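Produkte / Demonstrationserfassung / Handführgerät HF-2

Dresis Handführgerät HF-2 mit Aufzeichnungssoftware Cullent

Erfassung von Greif- und Ablageaufgaben durch direktes Vormachen oder über Fernsteuerung. Für Parallelgreifer mit zwei Metallfingern.

Artikelnummer: 2760
Stand der Angaben: 16. April 2026

Funktionsprinzip

Der Bediener führt die Aufgabe selbst aus, entweder mit dem Handführgerät am Arbeitsplatz oder über den Leitarm Horow aus der Entfernung. In beiden Betriebsarten werden Lage und Orientierung des Greifers, die Öffnungsweite der Finger und das Bild der Handgelenkkamera mit gemeinsamem Zeitstempel abgelegt. Die Abtastrate der Lagewerte beträgt 100 Hz. Eine Programmierung von Bahnpunkten entfällt; die aufgezeichnete Bewegung dient als Trainingsdatensatz oder wird nach Glättung direkt abgefahren.

Die Handgelenkkamera ist starr mit dem Greiferkörper verschraubt, sodass die Finger stets an derselben Stelle im Bild liegen. Bei flachen Werkstücken wie Schneidbrettern wird der Finger seitlich an die Kante geführt. In dieser Phase ist die Kamera nah am Objekt, schnelle Bewegungen führen zu Bewegungsunschärfe. Für die Annäherung empfiehlt sich eine reduzierte Führungsgeschwindigkeit.

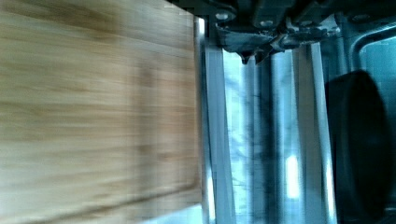
Kann eine Demonstration nachträglich gekürzt werden?
Anfang und Ende jeder Aufzeichnung lassen sich in Cullent verschieben. Die Rohdaten bleiben dabei erhalten, der Schnitt wird als eigene Version gespeichert.

Betriebsarten

Handführung: Der Bediener hält den Greifer am Griffstück und bewegt ihn frei. Die Fingeröffnung folgt dem Abzug stufenlos. Geeignet für Aufgaben mit Kontakt, bei denen der Bediener die Reaktionskraft unmittelbar spüren soll.

Fernsteuerung: Der Leitarm Horow überträgt die Gelenkstellungen auf den Folgearm. Eine Kraftrückmeldung ist optional. Geeignet für beengte Aufbauten und für Demonstrationen mit der späteren Armkinematik.

Beide Betriebsarten schreiben in dasselbe Datenformat. Ein Datensatz darf gemischt aufgebaut sein, die Betriebsart ist je Demonstration als Merkmal hinterlegt.

Einrichten der Arbeitsfläche

Das Gerät ist für Aufbauten in gewöhnlicher Umgebung ausgelegt, etwa auf einer Küchenarbeitsplatte. Markierungen auf der Fläche sind nicht erforderlich. Gegenstände, die nicht zur Aufgabe gehören, können stehen bleiben, solange sie den Führungsweg nicht versperren. Für belastbare Datensätze sollte die Lage des Zielobjekts zwischen den Demonstrationen verändert werden, auch in der Drehung.

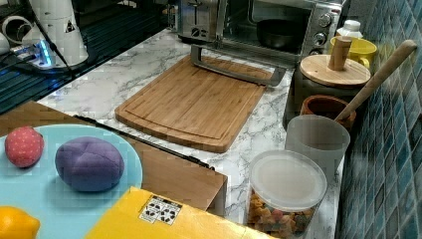 Vor der ersten Aufzeichnung wird der Arbeitsraum einmal langsam abgefahren. Cullent legt daraus das Bezugssystem an und meldet Bereiche mit unzureichender Verfolgungsgüte. Glänzende Metallflächen und Glastüren können die Güte mindern; in diesem Fall ist eine zweite, feststehende Kamera zuzuschalten. Wird die Beleuchtung wesentlich geändert, ist die Abfahrt zu wiederholen.

Ablauf einer Demonstration

1. Greifer in Ruhestellung bringen, Finger vollständig öffnen.
2. Aufzeichnung mit der Taste am Griffstück starten. Die Anzeige wechselt auf Dauerlicht.
3. Aufgabe in einem Zug ausführen. Pausen über zwei Sekunden werden im Datensatz markiert.
4. Aufzeichnung beenden und das Ergebnis als gültig oder ungültig kennzeichnen.
5. Szene zurücksetzen oder Objektlage ändern.

Ungültige Demonstrationen werden nicht gelöscht. Sie können beim Export ausgeschlossen oder als Negativbeispiele ausgegeben werden.

Feststehende Kameras

Bis zu drei feststehende Kameras werden über das Synchronmodul Hudec angebunden. Ein steiler Blickwinkel von oben verringert Verdeckungen durch Geräte im Vordergrund. Die Ausrichtung wird nach der Montage gespeichert und beim Start jeder Sitzung geprüft.
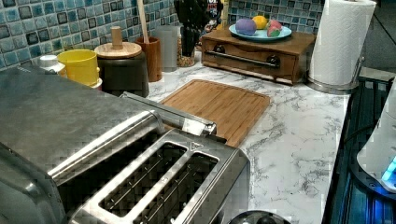

Abweichungen gegenüber der gespeicherten Ausrichtung führen zu einer Warnung, die Aufzeichnung bleibt möglich. Die betroffenen Demonstrationen erhalten einen Vermerk in den Metadaten.

Technische Daten

Masse Handführgerät: 411 g ohne Kabel
Maximale Fingeröffnung: 100 mm
Abtastrate Lage und Öffnung: 100 Hz
Anschluss: USB-C, verriegelbar
Schnittstelle Leitarm: Ethernet

Lieferumfang

Handführgerät HF-2 mit Handgelenkkamera, ein Fingerpaar aus Metall, Anschlusskabel, Lizenz Cullent für einen Arbeitsplatz. Leitarm Horow und Synchronmodul Hudec sind gesondert zu bestellen.

Die Kraftrückmeldung für Horow ist ab Juli lieferbar. Vorhandene Leitarme können im Werk nachgerüstet werden.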